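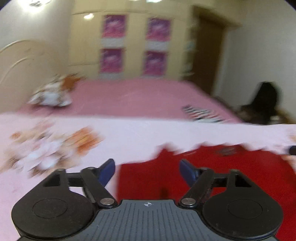
How do you compare turnout between two elections when the precinct lines changed in between?

You rebuild the older results on the newer lines, using registered voters as the weight, and then compare the two sets of numbers precinct by precinct. The steps below use a spreadsheet. You can do the same thing in R or Python, but for a county of ordinary size a spreadsheet is fast enough and easier to check.

The worked numbers come from Wullden, a county where the clerk split and merged several precincts after a midterm and before the next presidential election.

## What you need

- Precinct results for both elections, with ballots cast as well as votes for each candidate
- The voter file, with a precinct code for each voter under the old lines and under the new lines
- A spreadsheet program

If the county only publishes results as a PDF, write to the clerk and ask for the export. Most offices have it as a CSV and will send it.

The voter file is the harder part. Many counties overwrite the old precinct code when they redistrict. In that case you need a copy of the file saved before the change, which you can match to the current one by voter ID. Rizwan Thambiah keeps an archive of older Wullden files and shared the one used for this page.

## Step 1: Build the crosswalk

A crosswalk is a table with one row for every pair of old and new precincts that share voters. It has three columns: old precinct, new precinct, and number of registered voters in both.

Make it with a pivot table. Put the old code in the rows, the new code in the columns, and count voter IDs. Then flatten the result so each nonempty cell becomes its own row.

Drop voters who have an old code but no new one. They have moved away or been removed from the rolls. Voters with a new code and no old one registered later, and they should be left out too.

## Step 2: Turn counts into shares

For each row, divide the shared voters by the total for that old precinct. The old precinct called Rowlands had 2000 matched voters. Of those, 450 went to the new precinct of Skustholm, so that row gets a share of 0.225. The other 1550 stayed in Rowlands, and that row gets 0.775.

Add up the shares for each old precinct. Every total should be 1. If one isn't, look for a duplicate voter ID or a code with a trailing space.

## Step 3: Move the old results

Multiply each old precinct's ballots cast by the share in each row. Rowlands cast 1000 ballots in the earlier election, so 225 go to Skustholm and 775 stay. Do the same for each candidate's votes, and for undervotes if the county reports them.

Then sum by new precinct. You now have an estimate of the earlier election on the current lines. Keep the decimals until the end. Rounding each row as you go will leave your county total a few votes off, and you'll spend an afternoon looking for them.
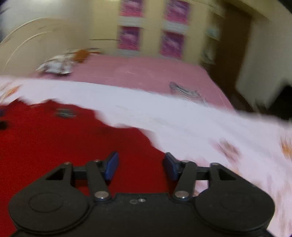
Check the county total before going further. Ballots cast should match the official canvass for the earlier election, apart from any ballots the county didn't assign to a precinct. In Wullden, early in-person votes were reported on a single countywide line. Dela Nartey's approach is to spread those across precincts in proportion to election-day ballots, and that is what I did here. It is a guess, and it should be labeled as one in anything you publish.

## Step 4: Compare turnout

Divide ballots by registration at the time of each election. Don't use today's registration for both. The old registration totals have to go through the crosswalk as well, in the same way as the ballots.

Subtract the earlier rate from the later one to get the change in percentage points. Sort by that column and look at both ends. A very large change in a small precinct is often a crosswalk error — check the voter counts before you write anything about it.

I leave out precincts with fewer than 30 registered voters. They jump around too much to read.

## What the numbers can't tell you

The method assumes that voters who were moved to a new precinct turned out, and voted, like the ones who stayed. That is often wrong. If the piece cut out of Rowlands was a new apartment complex, its turnout was probably lower than the rest of the precinct, and the estimate for Skustholm will be too high.

You can test this for turnout if the voter file includes vote history. Count who voted in the earlier election among the moved voters and compare that with your estimate. There is no such test for candidate votes.

It also can't say who changed their mind. A precinct that shifts toward one party may have the same voters choosing differently, or different voters showing up. Encarnación Carrasco pointed out that I had blurred the two in the February draft of this page, and the wording has been fixed.

## Files

The crosswalk template is in the Tresholm folder, along with the Wullden sheet. Khurram Dogar added a tab that flags any old precinct whose shares don't sum to 1. Send corrections to the address in the readme.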